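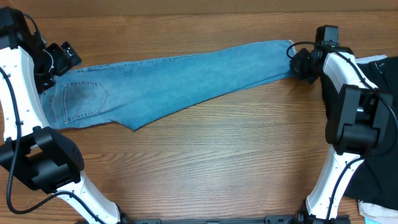 Faded light blue jeans, folded lengthwise. Back pocket with tan stitching at left.

Murdo Haldane
November 2, 2022

Thread on laundry water hardness and why your detergent dose is probably wrong. Long. Mute if you don't care about calcium.

1/ Hardness is the dissolved calcium and magnesium in your supply, stated as mg/L of calcium carbonate. My tap in Kinnear reads 372 by titration. That is very hard. The dosing line on most caps assumes something much softer.

2/ Calcium binds to anionic surfactant and takes it out of the wash. The builder in the powder (zeolite, carbonate, citrate) is there to grab the calcium first. Underdose in hard water and the builder runs out before the surfactant gets to do any cleaning.

3/ Symptoms of underdosing: gray whites, stiff towels, a chalky bloom on dark cotton after line drying. People see the bloom, assume leftover detergent, and cut the dose again. It gets worse.

4/ Symptoms of overdosing in soft water are different. Suds in the last rinse, slick feel, sour smell in the door gasket after a few weeks.

5/ Test before changing anything. Strips are good enough to sort soft from hard. Above 250 or so they all turn the same color and you need a drop kit. Count drops to the color change, multiply by whatever the kit says.

6/ My sister's place in Grirker is on a reservoir and reads 67. Same powder, same model of washer, less than half the dose. Her towels are fine.

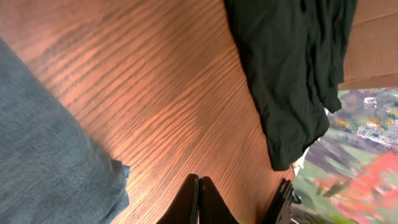
Gray-blue fabric on the wood tabletop. Warm light on the grain.

7/ Denim specifically. Indigo sits mostly on the outside of the yarn, so abrasion takes it off faster than chemistry does. Wash inside out, cool, short cycle, low spin. Hardness has a smaller effect on fading than the load size does.

8/ Vinegar in the rinse: acid dissolves carbonate scale, so it does soften towels. I don't run it every load. Check what your manual says about seals.

9/ Softeners. I priced an Iltera ion exchange unit and a Stindent one. Both swap calcium for sodium and both need salt. Neither makes sense for laundry alone at my usage. Water heater scale is the better argument and I haven't done that math yet.

10/ Magnets clamped on the pipe: my titration was identical before and after. Took it off.

11/ What I do now: full hard water dose of powder, half a cup of washing soda on whites, extra rinse on bedding only. Retested in March and the reading had moved by 2. Within kit error.

12/ Several replies asking about liquid. Most liquids carry less builder than powder. At 372 I stay with powder. At 67 use whichever you like.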